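Slide 1, title. Say hello, say who I am, thank Rasha Haddad for the slot (and for moving me off the after-lunch one!). Get going quickly, I've got too many slides as usual.

Slide 2, the problem. We had a policy that tidied kitchens nicely in the Cisbridge lab and went to pieces in real ones. Same arm, same code. Our kitchen at Cisbridge is matt grey and lit from the ceiling, and people's houses are full of chrome and windows. Pause here, somebody always laughs.

Slide 3, what we tried. The method is called Kudlow, after the street the office is on, sorry. Before picking a grasp, the model makes 5 guesses at where an object's edges are, and we look at how much the guesses disagree. If they agree, go. If they don't, the arm shifts its viewpoint a bit and guesses again. That's the whole idea, really, the rest is plumbing. Mention that Valente is the baseline and it gets the same training data, because I was asked that in May and waffled.

Slide 4, the data. 833 episodes for training, 163 held out, all the held-out ones from homes the model hasn't met. Don't read the table aloud!

Slide 5, sinks. Slow down for this one, it's my favourite bit of the talk. Steel bowl in a steel basin, and only the rim of it showing. Point at that first, then the blue bowl, which is a much kinder target. Then the clear bottle at the back, then the shiny worktop. Ask the room which one they'd pick up first.

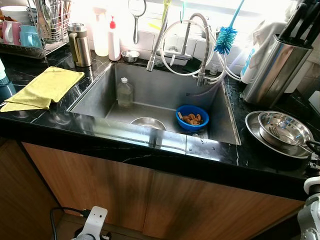
Slide 5: steel on steel, clear plastic and a glossy worktop.

Slide 6, results. Kudlow beats Valente on metal and clear things, and on plain coloured ones there's nothing in it. Say that second part out loud, don't hurry past it. The extra look adds 290 milliseconds per grasp, which I can live with.

Slide 7, what's still rubbish. Stacked plates. Cloths, always cloths. Next job is getting it running on the Dridico arm, and if anyone's got one with a spare afternoon on it, come and find me at the coffee.

Questions. Repeat each one into the mic before answering.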